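In praise of the slow house move

I have moved house more often than I would have liked, and the last time, from a flat in Prakley to a terrace in Drerno, I finally did something I had been threatening to do for years. I took three weeks over it. My friends thought I had gone a bit soft, and perhaps I had, but I would like to make the case for it all the same, as I have come to believe that the one-day move is a habit we never properly looked at.

Most of us do it in the same way. We book a van, we pack until two in the morning, and by teatime the next day we are sitting on the floor of a strange kitchen eating chips and wondering which box has the kettle in it. I paid 800 pounds for a day like that once, with a perfectly decent crew, and I still couldn't tell you where the good scissors went.

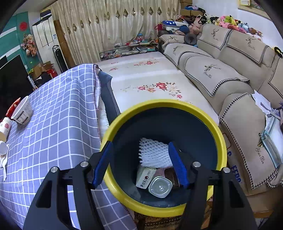
Paying for air

My first complaint is that a rushed packer packs everything. When I moved to Pradell, years ago now, I had 60 boxes, and I am ashamed to say that a fair few of them held things I would have thrown out if I had only given myself an hour to look at them. Old chargers, birthday wrapping, half a jigsaw, the lids of tins long gone - all of it carried down two flights of stairs by men with bad knees, and all of it carried up again at the other end. We talk a great deal about the price of removals and hardly at all about what we are asking people to remove.

With three weeks in hand, you can do a room in an evening, with the radio on and a bin beside you, and stop when you are tired. I found I was much kinder to myself about it, and oddly much stricter too. A drawer I would have tipped straight into a box at midnight turned out, at seven in the evening with a cup of tea, to contain almost nothing I wanted. 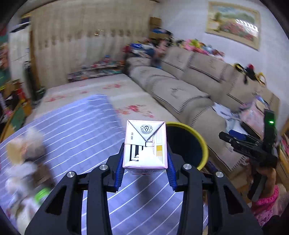 I do know that the slow move costs money in other ways. There were two lots of rent to pay for those three weeks, and my share of the overlap came to 510 pounds, a sum plenty of people simply haven't got. Buyers caught in a chain have no say in the matter at all: the keys change hands when the solicitors decide they do, and off you go. I wouldn't dream of telling a family in that spot to take their time. But a good many of us who rent, or who are moving only across town, could manage a few days' overlap, and we don't ask for it. I never had, until last December, when I rang the letting agent expecting a flat no and got a fairly cheerful yes.

I wish the removal firms would help a little more as well. Nearly every quote I have been sent assumes one van and one long day, and if you ask for two short visits a week apart you can hear the pen being put down. The small firm I used in the end, Đàm, took the furniture first and came back for the rest eight days later, and I would happily use them again. By the time of that second visit the beds were up, the curtains were hung and I knew which cupboard the plates were going in, so I could stand in the hall and point.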